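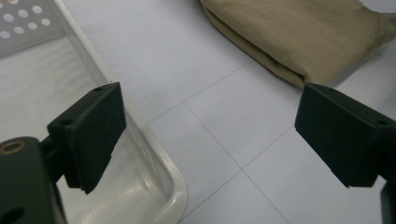 Le nettoyant concentré Oledier pour sols durs promet, comme tous les autres, un séchage sans traces. Nous le vendons, et nous restons prudents. Sur un carrelage clair, gris-blanc comme celui de la photo, les traces se voient moins que sur un sol noir, et un fabricant choisit rarement le sol noir pour ses essais. Dosage conseillé : 15 ml par seau. Au-delà, le sol colle.

Le fabricant met en avant 1 278 avis favorables. Combien ont été écrits après six mois d'usage ? La fiche ne le dit pas. Quant à la mention « protège les joints », nous n'avons trouvé aucun essai pour l'appuyer et nous l'avons retirée de notre page en octobre.

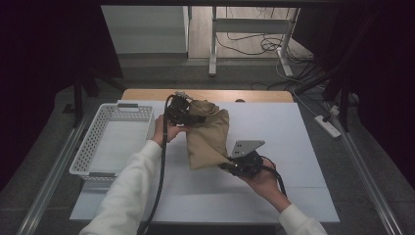
Un commentaire laissé sous l'ancienne fiche juge le parfum trop fort et le résultat identique à celui du Jaltuvus, vendu moins cher. Difficile de lui donner tort sur le parfum. Sur le reste, le Jaltuvus mousse davantage et demande un rinçage — à vous de voir si l'écart de prix vaut un second seau.

Ce site utilise des cookies pour mesurer l'audience. Accepter | Refuser | Paramétrer 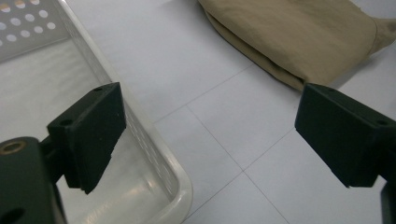
Sol nu et contenant.

Contenance : un litre
Prix : 19 €
Référence : 165
Usage : carrelage, grès, vinyle
À éviter : marbre, parquet huilé, pierre non traitée

Faites un essai dans un coin avant tout lavage complet, même si l'étiquette affirme que c'est inutile. Les flacons ouverts ne sont pas repris.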